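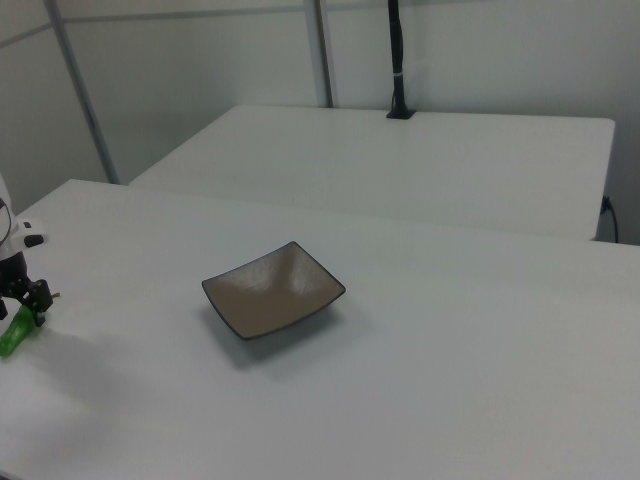 ## 4. Recording your part with the Zutix practice app

Before you start, tune to the reference pitch in section 3 and plug in wired headphones. Wireless models add a delay that the app can't correct.

1. Open **Duets** and choose your instrument.
2. Select a piece, then tap **Part 2**. The app plays Part 1 while you record.
3. Set the input level. Play your loudest passage – the meter should stay below the red.
4. Tap **Record**. You will hear 2 bars of clicks before the first note.
5. Play through to the end without stopping. The app saves the take by itself.
6. Tap **Mix** to balance the two parts.

**Note:** Each piece holds up to 9 takes. To make room for another, delete one from the **Takes** list.

**Note:** Tempo can't be changed after recording. If you need a slower speed, set it before step 4.

**Caution:** Turn the headphone volume down before the clicks begin. They are louder than the backing part.

To share a finished duet, see section 5.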